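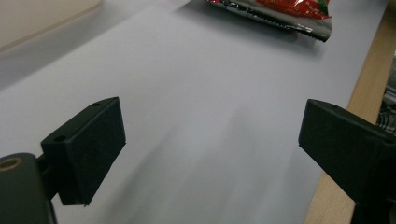
Hand-Held Gripper for Collecting Small Objects
Project report, Flaltbridge workshop course
Authors: Shahab Rashti and Emmett Boateng
January 7, 2022

1. Purpose of the project

In our course each pair of students must build one working tool. We decided to make a hand-held gripper with two fingers, which a person holds and closes with a trigger. Later the same fingers should be mounted on the small arm that stands in the Flaltbridge workshop. We started in September.

2. Construction

The fingers are black blocks with two small holes on the top side of each. The holes are for screws, so a different finger tip can be attached. The first version had only one hole and the tip was turning when we pressed on it. The trigger pulls a cord, and the cord moves both fingers to the middle at the same time. The greatest opening is 11 cm.

Most of the work was done on the table at Emmett's home. We cover the table with white paper, and this helped us more than we expected. On the bare wood it was difficult to see where the finger tips end.

3. Test with light packages

For the test we chose snack packages with foil, which are soft and also slippery. One trial means to take the package from the paper, lift it, hold it and put it down again. We made 25 trials, and 19 of them were successful. In four trials the package slipped out to the side. In two trials the fingers closed above the package and did not take it at all.

The best place to grip is the sealed end, where the foil is flat. When we gripped in the middle, the air inside pushed the package away from the fingers.

4. Problems

The cord becomes longer after some use and must be tightened again. The right finger also arrives a little later than the left one. We tried a stiffer spring, but then the trigger was too heavy for Shahab's hand and we returned to the old spring.

5. Next steps

We want to glue thin rubber on the inner faces of the fingers and repeat the same trials. After this we will do a longer test of 200 closings to see how the cord behaves. The drawings are in the workshop folder with the name "Rashti".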